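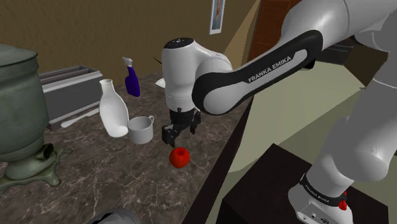
Small red apple, marble counter.

I finally rode the whole Prerkent loop! All 17 miles, in November, on the old Vurton I bought from Lumturie Perić – and I loved every cold, muddy bit of it.

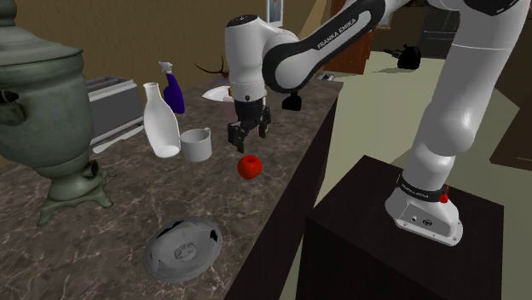
The bike still needs paint, and I've been going back and forth on colors for weeks. Right now I'm sold on glossy white with a black stripe along the underside, same as on that long curving arm. Imagine it coming down Womemgate hill! Bošković quoted me $268, fork included, so I'm dropping it off before the snow comes.
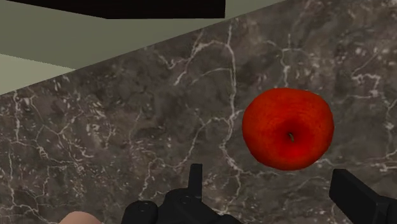

Red apple from almost straight above.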